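Londine household swap shop opens again with longer hours

2024-02-23

The household swap shop in Londine opened again this week after being closed for all of January. It is now in the former shoe store on Bergeron Street, two doors from the pharmacy, and it will stay open until seven in the evening. The old room behind the library was too small, and many residents said they could not come there before it closed at four.

The rules are the same as last year. A visitor may bring up to 10 things for the home and take the same number. No money is paid. Things must be clean and complete, and small enough for one person to carry. Large furniture is not accepted, but there is a board near the entrance where people can leave a note about a bed, a sofa or a wardrobe.

In the first two days 84 households came to the new place. Most of them brought kitchen things, and the shelves for plates and glasses were full by the first evening. Children's books went the fastest — of the 58 books on the low shelf, only a few were left when the doors closed.

The town pays for the room and the heating. The shelves and the lamps were given by Fima, a local company that makes office furniture. The agreement between the town and the company is for one year, and after that the town council will look at how many people used the service and decide if it should continue. 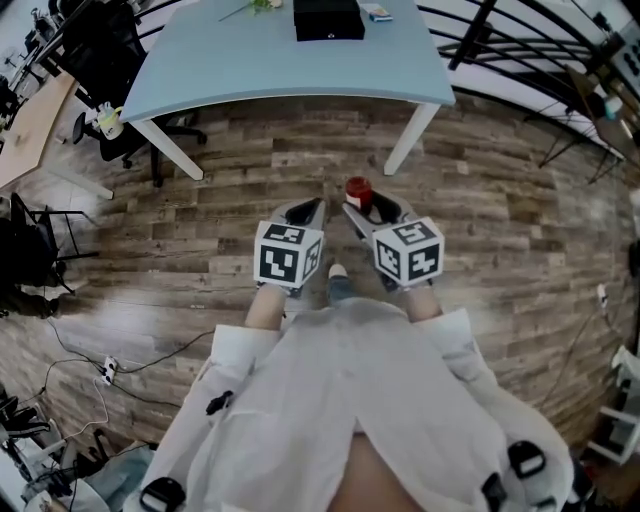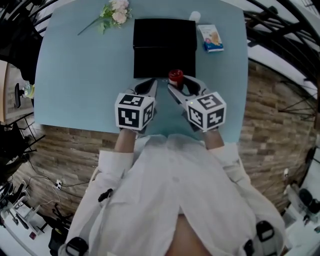
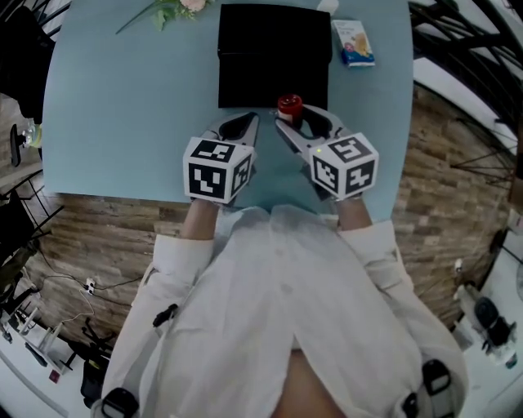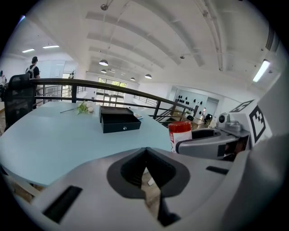
The swap shop has also made its list of accepted things more exact, after some confusion last year. Cups, vases, lamps, baskets, towels and toys are all welcome. Empty containers are accepted if they have their lid, so a small jar with a red lid, like the one in the third picture, would be taken at the door, while the same jar without the lid would go to the recycling. The same is true for food boxes and cooking pots. Open food and medicine are not accepted in any case.

Electric devices are a more difficult question. Last year they were taken without a check, and several residents complained that they came home with a toaster or a hair dryer that did not work. From now on every device must be switched on at the door in front of the staff. If it does not start, the owner takes it back home. Devices that need repair can be brought to the repair evening, which is held in the same room once a month.

The opening of the new place was not without problems. The delivery of the shelves by the transport firm Vumivar came one day late, and for that reason the textile corner could not be ready in time. Curtains, bed sheets and tablecloths are for now kept in closed boxes in the back room, and visitors must ask for them. The town expects the corner to be finished before the end of next week.

Some neighbors on Bergeron Street were worried about parking. The street is narrow and there is a school at its lower end. The town answered that drivers can stop for 15 minutes on the square behind the church, and that bags can be brought from there by the footpath. It also asks visitors not to leave things in front of the door at night — in the old place this was a constant problem, and much of what was left outside got wet and had to be thrown away.

In a survey made before the move, 91 residents gave their opinion about the service. The longer hours were the most frequent wish. Many also asked for a place to sit, and there is now a bench by the window and a table where visitors can look at their things and pack them. Old newspapers for wrapping glass are free, but people should bring their own bags.

The swap shop is open on four days of the week, from eleven in the morning until seven in the evening. It is closed on school holidays. The full list of accepted things hangs at the entrance and can be picked up on paper at the town hall.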